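**Cetton camping mug, sage green**

I've been selling the Cetton for a while now and it's still the one I reach for at home, which my partner Arsen finds very funny given we have shelves of the things. It's an insulated mug with a proper loop handle, a polished stainless steel rim and that faceted pattern all over the outside. The colour sits between green and grey, and it shifts a bit as you turn it!

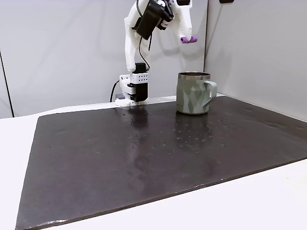

*The Cetton in sage green, handle to the right.*

I like the handle best. My last camping mug had a mean little clip thing and I dropped it twice in Bilberry Wood (soup, both times). You can get your fingers round this one with gloves on. Mine came on every trip from January onwards and it's scuffed underneath but otherwise fine.

Washing up: warm soapy water by hand, please, and leave it upside down to drain. Don't put it in the microwave. If you're like me and slosh water about when you fill it, just keep a cloth handy for the table.

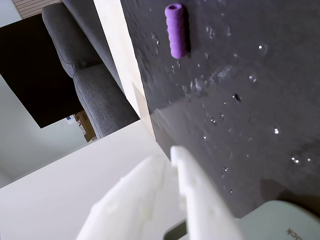 *Drops of water on the dark tabletop, with the sofa behind.*

**Bits you'll want to know**

- Item number: 681
- Colour: sage green
- Weight of parcel: about 680 g
- Returns: 8 weeks, unused please

Orders are packed by me or Melaniia, and if you'd like it gift wrapped just pop a note in the box at checkout.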